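Resetting the Varnby cell

In November the disassembly cell at Varnby was returned to service after the gripper had been replaced. Nighat Bangash and I began with the tray, as every taught position depends on it.
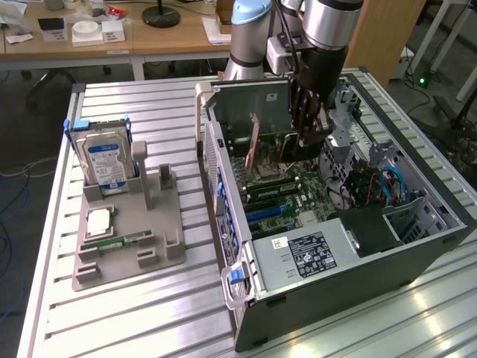
The old offsets had been kept under program 1336, and we chose to teach the points afresh. Sanne Vermeulen had advised this from Plerkdale – she was right. Approach speed was held low until the socket position had been confirmed.
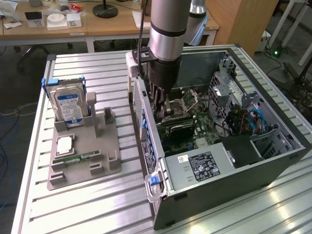

The arm above the socket, with the fixture plate to the left.

The wrist view was then checked against the stored reference for the front of the case.
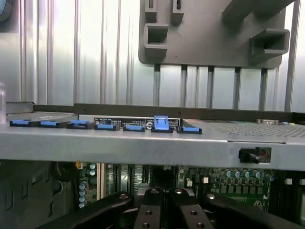

Still outstanding

The cable loop requires a second clip. Finger screws are to be inspected after 600 cycles.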